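Does a badge for one day at a sugar trade conference cover the evening dinner as well? I'm going to the Mekstead meeting in September for the first time and the booking page only lists "full" and "day".

**Duván Grajales**
Day badges don't include dinner. I paid 186 extra for mine. 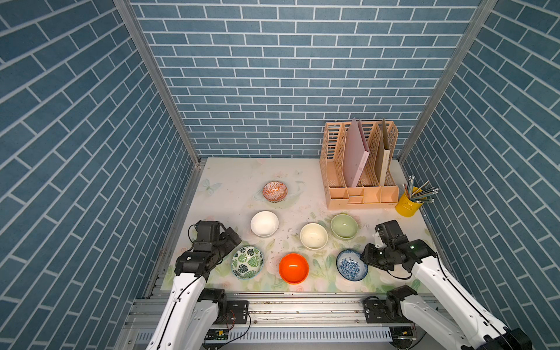 **Cilevico**
Dinner is booked separately and closes 6 days before - email the organisers if the page won't let you add it. If you're taking sugar samples, put a cloth under the bowls, as crumbs show up on a pale one like this with the roses.

**Bukosum**
same as above, also ask for a receipt

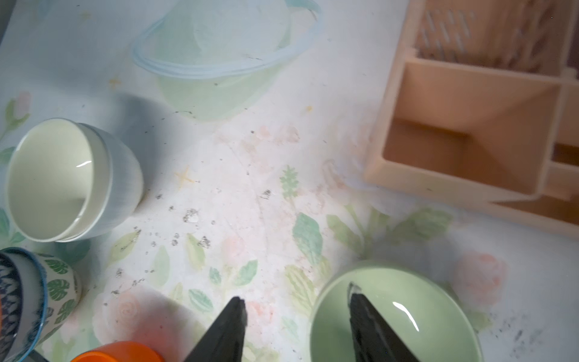

Mint-green bowl on the printed cloth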